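4.2 Scene representation and grasp-state tracking

The planner does not work on images. It works on a table of object records kept by the Nelus perception node, one record for each block, holding a shape class, a colour class, a planar pose in the board frame and a state flag. The flag takes one of three values: resting, held or unknown. All records are rewritten at every perception cycle, and a cycle that returns fewer blocks than the last one does not delete a record at once. The record is marked unknown and kept for 16 cycles before it is dropped.

Segmentation is done in two passes. The first removes the board and the table by fitting a plane to the depth image and discarding points close to it. The second splits what remains by colour. This works well for blocks that stand apart, and poorly for blocks of the same colour that touch, where one region may cover two objects. We therefore compare the outline of each region with the stored shape templates and split it wherever two templates explain the outline better than one. Touching blocks of different colours need no split, but the nearer block may hide part of the farther one, and the template match is then run with the hidden edge left out of the score.

A held block breaks the plane assumption. Its points lie above the board, so a pose computed by projection on to the board plane is displaced from the true one. Lewis, our motion layer, publishes the tool pose at 500 Hz, and the tracker uses it to decide whether a region is attached to the tool. If the region lies within the tool volume, its state is set to held and its pose is taken from the arm kinematics — the visual estimate is then used only to check the colour class. Figure 6 shows a state of this kind, with a red cylinder held just above the board and other blocks resting on it, among them a green and a red star close together.

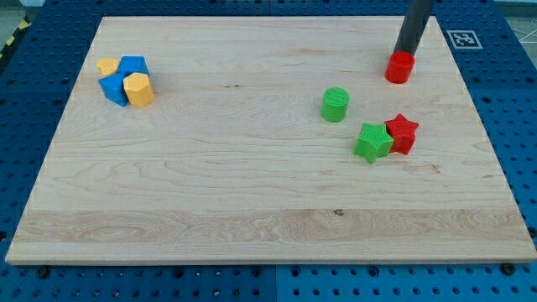 Figure 6. Board state with one held block. The blocks at the upper left form a tight cluster of yellow and blue pieces.

4.3 Release planning

Given the table of records, the Mavix planner samples release poses on the free part of the board and rejects any whose swept tool volume meets a resting block. Records marked unknown are treated as resting at their last pose. The sampler stops at the first valid pose or after 124 samples, whichever comes first. In the second case the arm holds its position and a new perception cycle is requested before sampling starts again.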